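Seasonal City Guides and Front Desk Hosts, Delalitz Guesthouse

Posted 21 Jun 2019 by Ida Oltmanns
2 min read

Delalitz Guesthouse is hiring walking guides and front desk hosts for the coming season. We are a small hotel in the old harbor district of Surnulis, a few minutes on foot from the ferry landing and the covered market. Our guests are mostly families and couples on short city breaks, and many of them book a walk with us on their first morning.

Walking guides

You will lead two walks a day, five days a week. The morning walk covers the harbor, the market and the old customs house. The evening walk is a food tour with stops at 11 bakeries, bars and fish counters. Groups are small. You will carry the group's tickets, pay the vendors from a float, and hand in receipts at the desk at the end of your shift.

You need clear spoken English and a second language. Portuguese, German and Mandarin are the most useful to us. You should be comfortable on hills and stairs in hot weather. Guiding experience helps, but we train new guides. Training takes two weeks and is paid at the full rate. Rosimeire Bragança runs it and will walk every route with you before you lead one.

Front desk hosts

Hosts check guests in and out, answer the phone, take tour bookings and arrange airport transfers. Shifts are early, late or overnight, and the schedule is posted two weeks ahead. You should be able to use a booking system and handle cash. Kai Brandes is the desk manager and will be your supervisor.

Pay and housing

Both jobs pay by the hour, with overtime after 40 hours. Guides keep their tips. Staff who stay through the last week of the season get a bonus of 1000 dollars. We have a few shared rooms in the staff house on Vernov Street, with a kitchen and laundry. Rent is taken out of your pay. Tell us in your application if you want a room. 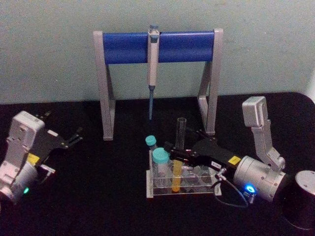 How to apply

Send a resume and a short letter saying which job you want, which languages you speak and when you can start. Guides should also write up one place they would take a visitor in their own town, in one page or less. Yanling Liang reads all applications and will reply by email. Interviews are held by phone.

Contact: Yanling Liang, Delalitz Guesthouse, Surnulis | © 2019 Delalitz Guesthouse | Back to top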